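# Teaching by demonstration

Teaching by demonstration is a way of getting a robot to do a job by doing the job with it, instead of typing out every move. I keep this article up for the Trirdale wiki, and I've spent a lot of evenings at it myself (mostly clearing dishes, mostly badly!), so forgive me if I wander a bit.

## Two main styles

In **hand guiding**, you grab the arm and push it through the motion while it records its own joints. It's lovely for one arm and a simple path. With two arms you run out of hands pretty fast, and your sleeves end up in all the camera views.

In **remote control**, you stand back and steer with something else -- a pair of smaller arms, a headset, a 3D mouse. The robot copies you and logs everything it sees and does along the way. At Amum we went this way for table clearing, with plates, forks and spoons going into a bin.
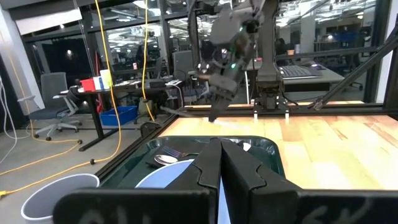

Silverware is the hard part, and I'll say that to anyone who'll listen. A fork lies so flat that you have to come down almost to the table before closing, and you can't feel a thing through most controllers. Cups are a treat by comparison.

## How many demonstrations?

It depends who you ask. Our first set had 118 recordings, and we kept 82 after tossing the ones with long pauses or fumbled grabs. The Drillham notes suggest 100 for a single task, with the objects moved between runs. I'd take about 30 good, varied ones over a big pile of lookalikes when you're just checking that the setup works.

## See also

- Urbańczyk controller (setup and wiring)
- Drillham notes, October edition
- Resetting the table between runs

*Last edited 8/5/23*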